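Februar 2025

# Warum ich wieder zu Hause koche

Seit 11 Jahren lebe ich in diesem Land, und acht davon habe ich mittags in der Kantine gegessen. Ich arbeitete bei Zaugg in der Buchhaltung, und dort war das Essen billig und immer pünktlich. Ich möchte nichts Schlechtes darüber sagen. Aber ich habe in dieser Zeit fast verlernt, wie man eine Zwiebel schneidet.

In meiner Heimat war das Mittagessen eine Sache von zwei Stunden. Man kam nach Hause, man saß, man stritt ein wenig über Geld. Mein früherer Kollege Meinrad Bachmann fand diese Gewohnheit unpraktisch. Er aß sein Brot am Schreibtisch und war um vier Uhr schlecht gelaunt. Ich glaube, dass zwischen dem Brot und der Laune ein Zusammenhang besteht, beweisen kann ich ihn nicht. 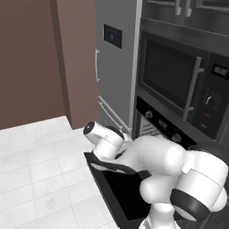
Lohnt es sich, für eine einzige Person zu kochen?

Ich meine, es lohnt sich, wenn man für zwei Tage kocht und am zweiten Tag nur noch etwas Frisches dazu schneidet. Eine Linsensuppe kostet mich ungefähr 25 Minuten Arbeit, der Rest ist Warten.

Oft höre ich das Argument, die Zeit sei zu knapp. Dieses Argument nehme ich ernst, denn wer drei Kinder hat und im Schichtdienst arbeitet, braucht keine Belehrung von mir. Viele von uns haben jedoch am Abend Zeit für eine Serie und keine Zeit für Kartoffeln. Das ist eine Entscheidung, und man darf sie so nennen.

Mich stört auch, wie über das Kochen gesprochen wird. Entweder ist es eine Kunst mit teuren Messern, oder es ist eine Last. Meine Mutter hätte beides nicht verstanden. Sie kochte, wie sie die Treppe fegte, ordentlich und ohne Publikum.

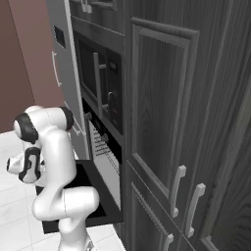

*Wandofen mit ganz geöffneter Tür*

Im April will ich mit zwei Nachbarinnen einen gemeinsamen Mittagstisch beginnen, zuerst einmal in der Woche. Jede kocht abwechselnd, und das Geld für die Einkäufe kommt in ein Glas. Über den Knoblauch haben wir uns noch nicht geeinigt.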